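4.2 Upkeep of the collection cell

Claims about hand-held gripper data tend to pass over the state of the tools. We were doubtful that a cell could run for weeks on a wipe-down and a daily restart, which is what the Amel setup notes advise, so we kept a fault log from the first shift in June. The cell at Ciltstead has a low table with a white board laid over the wood, a rail on either side, and two grippers whose cables run back to the operator's wrists. The task used throughout was moving wire hangers between a woven basket and the board.

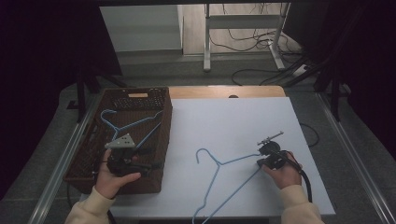
Of the 1556 episodes recorded, 13 were lost to cable faults and 20 to pads that had worked out of true. Neither figure is large. Both are probably too low, as a fault entered the log only when the operator noticed it, and Shiuli Siddiqui's later check of the recordings found several pads that had shifted well before anyone stopped work. We left those episodes in and do not know what they did to the trained policy.

Thin wire is an awkward test for a parallel jaw. A small error in pad angle that would not matter on a box lets a hanger roll or slide out at the shoulder. The Pastomik alignment jig is sold as a cure for this. In our hands it set the pads square when the tool was on the bench and told us little about how they would sit under load. 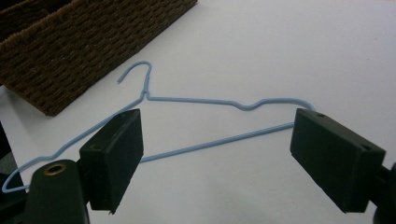
Pads were therefore checked every 30 episodes by closing the jaws on a spare length of wire and looking for a gap. The check is crude and depends on who does it. Prasanna Kumarasinghe tightened screws far more often than the second operator did, and his sessions show fewer dropped hangers, but he also worked more slowly, and we cannot separate the two.

The small holes and eyelets on the gripper deserve the same attention as the pads, being parts of the tool that stay in view of its own camera. Any change in how a finger is seated changes what the policy sees as well as how it grips.
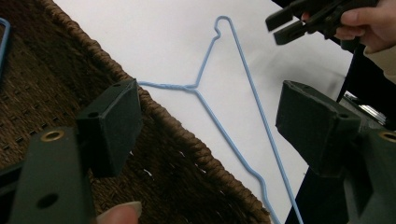

Figure 3. Wire hanger between the fingers of one gripper, with the second gripper at upper right.

Bandara's schedule calls for a full strip-down of each gripper at fixed intervals. We followed it for one tool and ignored it for the other. The logs for the two do not differ enough to support either practice, and the trial was too short to show wear in the jaw mechanism.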